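From: Shota Yokoyama
To: equipment list
Date: November 24, 2023
Subject: Re: Budget for hand-held grippers, second round

Dear all,

Thank you to Reiko for the questions. I answer them below her text, and then I give my proposal for the order. I am sorry that it became long.

Reiko Ueda wrote:
> Before I put the grippers in the plan for February I need to
> understand three points. Why is 3000 euros not enough, when the
> first quotation from Granurel was lower? Do we buy spare fingers
> now or later? And is it necessary to record in real homes, or can
> we do it all in the Hidgate room, where we already pay the rent?
> Renji asked me the last one also.

I start with the last point, as the others depend on it. The Hidgate room has one table, grey walls and lamps that are always the same. We have 81 recordings from there and they look very much alike. In the homes we get bedding, clothes, mugs, strong light from a window, and many colours and prints together. Isamu and I both think the policy will need this kind of material, so please keep the home sessions in the plan. They cost us travel money, but no rent.

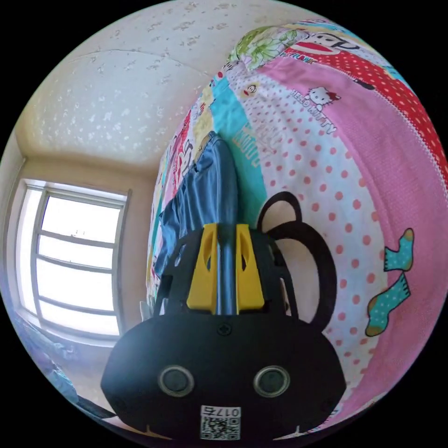

Proposal for the order, in order of importance:

1. Grippers. The unit is the same type as we use now, black body with the yellow fingers. I would like two more. The first quotation from Granurel was without the mount and without shipping, and this explains the difference that Reiko found. With both included we are a little over 3000. Shigeru has the new quotation and can forward it.

2. Spare fingers. I would buy them now, 16 pairs. Mäkelä can print them in the same yellow, and the price per pair goes down from 16 pieces. If we order later in small numbers we pay the set-up fee each time - last year we paid it twice.

3. Stickers with the code and number. This is a very small cost, but please let us order them together with the units, so that each gripper has its number before the first session. In the summer we mixed up two units and Renji lost some 20 minutes of every morning to sort the files.

4. Storage. Prundier offers a discount until the end of February. I have not compared it with other shops yet, so please treat this line as open.

If the budget is too tight, I would rather take one gripper less than remove the spare fingers. A unit with a broken finger stays in the box and is of no use to us.

Reiko, could you tell me by which day you need the final numbers? Isamu is travelling and he must also sign.

Kind regards,
Shota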